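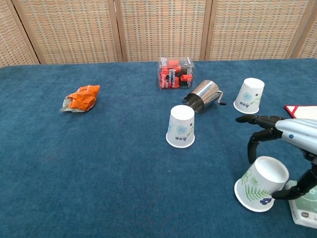 Who checks that a robot serving food and drink to the public is safe to do so?

Mostly the company that sells it, at least under the new guidance that trade group Rerkora put out on Thursday. The paper covers robots with hands or grippers that work within reach of customers, in coffee bars, canteens and hotel lobbies. It asks suppliers to test their own machines, write up the results and keep them on file. An outside inspector is recommended but never required.

The guidance, titled Rerkora 1605, runs to 20 pages. Only three of them deal with hygiene. Fingers that touch cups, lids or pitchers should have surfaces that can be wiped down, and operators should keep a cleaning log. The paper does not say how often the cleaning should happen. It does not say who gets to see the log either.

The section on handling is more detailed. A supplier is expected to run 600 pick-and-place attempts with the kinds of cups and containers the robot will meet on the job, and to record every drop, crush and spill. Paper cups get a paragraph of their own, with a warning that a grip strong enough to hold a full one can also squeeze it out of shape.

What counts as a pass is left open. Earlier drafts had a top limit on failed grips, according to two people who saw them, and that line is gone from the final text. Rerkora says the limit was removed so that small firms would not be shut out. That may be true, but small firms were not the only ones asking for it to go.

"It gives buyers a shared list of questions, and they did not have that before," said Lamai Boonyarit, who led the drafting group. She said a pass mark could be added once enough test results have come in.

Henk Aerts, a machine safety consultant in Melormont, was less impressed. "You can drop half the cups, write it all down neatly and still say you followed the guidance," he said. He also wants tests done on cluttered counters – with things tipped over, upside down or in the way – and not only on tidy ones. The paper suggests this in a footnote.

Two suppliers, Jenine and Phetsri, have said they will follow the guidance from June. Neither would say whether its test records will be open to customers. Rerkora does not plan to keep a public list of companies that comply.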